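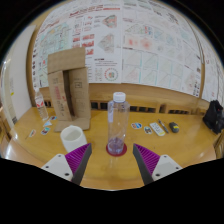
A capped bottle on its red coaster, between the fingers of one of our hand-held grippers. Photo: Nevesar

NEVESAR OPENS ITS TABLETOP COLLECTION TO OUTSIDE LABS

Hi, I'm Ea Hallgrímsson, I run data collection at Nevesar, and I get to share the fun news this time! Starting in September, any university lab can ask for Mirani, our set of 2277 hand-recorded examples of everyday table tasks.

We made them all by hand. A person holds the gripper, the camera on it records, and the learning system gets to study how we reach for a bottle or a cup on a table with plenty of other stuff lying about. My colleague Tarık Akyol wanted 200 examples to start with. I wanted 2000 (we argued over lunch, I won).
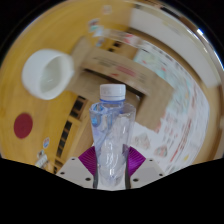

Clear plastic was the part I pushed hardest for, because you see right through it to whatever sits behind, and I'd like a robot to cope with that in a normal kitchen. Cardboard, stickers and pens stay on the table while we record. Please don't tidy up, I kept telling people!

Eylül Coşkun checks every recording before it goes in, and she's a lot stricter than I am. "If I can't tell what the hand was trying to do, it's out," she says.

The first 20 labs to sign up also get a video call with our team. To ask for access or set up an interview, write to Lilla Kovács at the Nevesar press desk.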